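Fastville library sets aside a shelf for climate reading

People who stop by the Fastville public library this March will find a new set of shelves just past the front desk, given over entirely to books about the climate, the weather and the many ways people have tried to make sense of both. There are 405 titles in all, and a good number of them have come up from the basement, where they had been sitting in boxes since the old science room was turned into a study hall.

The idea came from Nathalie Ouellet, who has worked at the library for most of her adult life and who will happily talk about it for as long as you care to stand there (this reporter stood there for quite a while, and was given tea). She had been looking for a book on river ice for a high school student and found it filed under travel, next to a guide to canoe camping. A second one turned up in history. A third, a lovely old hardback on how farmers used to keep rain records, was in a section that she describes as "a bit of everything, and mostly cookbooks."

"I kept thinking, we have all this, and you'd have to be me to find it," she said. "I'd much sooner people could just walk in and bump into it."

So over the winter she and two of her coworkers went through the catalog one evening at a time, pulling whatever seemed to belong. They were generous about it. There are college textbooks on oceans and air, some of them pretty heavy going, but there are also novels, picture books, a run of farm almanacs and a slim book of poems about fog. A grant of $2,000 from the Dhillon Fund paid for the shelving and for 125 newer books, chosen partly from a suggestion box that sat by the copier. The most requested subject, to everyone's mild surprise, was soil.

Older books have been kept in the mix on purpose. Some of the forecasts in them were made decades ago, and Ouellet thinks there is a lot to be learned from reading what people expected back then and setting it beside what has been measured in the years since. Where a book has been badly overtaken by newer work, a paper slip inside the cover says so and points the reader to something more recent. She wrote the slips herself, by hand, and a few of them run to both sides.
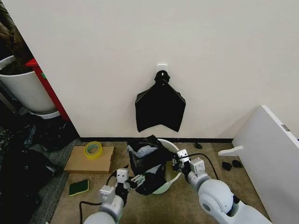
3 min read

A reading group will go along with the collection, meeting in the upstairs room at 6:30 p.m. once a month. There is space for 35 people, and it's fine to come without having finished the book — or started it, for that matter. The first pick is "The Long Thaw at Urnotstead," a memoir of a family that kept a weather diary on the same piece of land for three generations. It's a gentle book with a lot of sheep in it, and Ouellet says it was the one that got her own brother reading again after years of claiming he had no time.

Most of the books can be borrowed for three weeks in the usual way. The almanacs and a handful of fragile items have to stay in the building, though there's a good armchair by the window for anyone who wants to settle in with them. Cardholders at the Rorkari branch can ask for titles to be sent over at no charge, and should allow a few days for the van.

Donations are welcome too, as long as the books are in decent shape and have all their pages. Ouellet asks that people bring them to the front desk during opening hours, and she would especially love to see anything on local floods, even a pamphlet.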